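Visit report: Ziltitz open afternoon, Jilalent building, April

I went to the Ziltitz open afternoon mainly to look at the peg boards. We use a similar layout in our own training room at Skornosham and ours wear out faster than they should. These are my notes, tidied up a little and in the order of the visit.

Ziltitz rents the second floor of the Jilalent building. The freight elevator is the only one that reaches it from the parking side, and visitors sign in at a desk by the stairwell. The tour started at 2 p.m. and was led by Despina Lazaridis, who runs the fixture shop. Her group makes assembly boards, gauge blocks and small holding fixtures, mostly in short batches. The shop is laid out as a line: stock rack, saw, two routers, deburring bench, inspection, packing. The routers were not running during the tour. Extraction is ducted overhead and the floor was clean enough that I stopped looking at it.

Stock comes in as full sheet and is cut to blanks on the saw. Blanks rest flat in the rack for 6 days before they go to the router. Lazaridis said the earlier practice was to machine them the same day, and a share of the boards lifted at one corner after the pockets were cut. The rest period fixed most of it. The remainder was traced to the clamping pattern, which was changed last year.

Holes and slots are finished in the same setup as the outline, so the positions all refer to one edge. Raised plates are made separately and fitted afterward. I asked why they don't machine the whole board from thicker stock. The answer was cost, and also repair: a worn slot plate can be swapped and the base stays in service. That is the main thing I took away from the shop, and it is the reverse of what we do.

Inspection is by plug gauge, go and no-go, with a paper card that travels with each board. The current batch was 155 boards. Reject rate was not given and I didn't press for it.

The second half of the visit was the layout room, where finished boards are set out on tables with their parts.

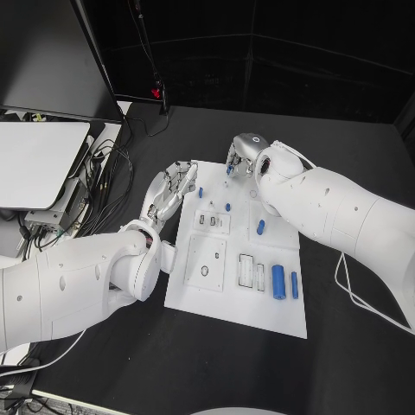 The tables have black tops, and I would copy that. A white board on a black surface gives a clear edge from any side, and small parts that roll off are easy to find. White pegs on a white board are another matter. The tiny ones are hard to pick out from standing height, while the blue pegs read at once. I raised this with Obed Mahama, who handles the parts sets. He agreed that color would help and said the small white pegs are left over from an earlier set. Blue is the intended color for everything new.

Mahama also went through the order in which a board is normally loaded. Small pegs go in first, then the larger cylinders, then anything that belongs in a slot. The slots vary in width and the narrow ones take the most time. A peg that starts tilted will bind near the top of its hole, and pushing harder marks the rim. His advice was to lift it clear and start again. The lead-in chamfer on the newer boards is slightly deeper for this reason – I felt the difference on two samples he passed around, though it is too small to judge by eye.

Cylinders are stored in trays, one diameter per tray, and returned after each session. A full parts set is 235 pieces including spares. Mahama weighs the trays at the end of the day and only counts by hand if the weight is off. We count everything every time, so this is worth trying.

Boards are wiped with a damp cloth and dried flat. No solvent. Stamatopoulos supplies the storage racks, the vertical type with felt-lined slots, and Lazaridis had one complaint about them: the felt sheds onto the boards for the first few weeks.

Items to follow up:

Ask Ziltitz for the drawing of the replaceable slot plate and a price for a small lot.
Check whether our blanks get any rest time before machining.
Try a black top on the middle table in the training room.
Borrow a scale and compare tray weights against a hand count.

Coffee was in the corridor afterward. The parking ticket has to be validated at the sign-in desk before you go down, which I found out at the gate.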